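Home | About | Field notes | Archive | Contact

Six weeks of thesis money

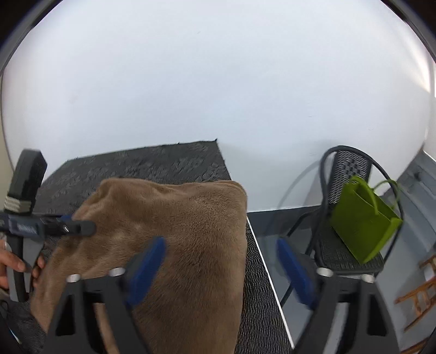
The dark grey cover, against the white wall.

I heard in January that the Saragih grant had come through. It pays 900 pounds towards fieldwork for geology students in their second year or later, and I had asked for slightly more than that. The letter said the money had to be spent within the academic year, with receipts.

Most of it went on getting to Dustness and back. I made four trips to log the shale beds below the lighthouse road and came home with 153 samples, which is more than I can afford to have analysed. The lab at Prostcombe charges by the batch, so I have picked the ones nearest the ash layer and boxed up the rest.

The one thing I would do differently is the budget. I left out postage — rock is heavy — and had to pay for that myself.

The report is due six weeks after the last trip. I have written the methods part and half of the results. Next I want to apply for the Skedholm travel fund, which has a shorter form but asks for two references.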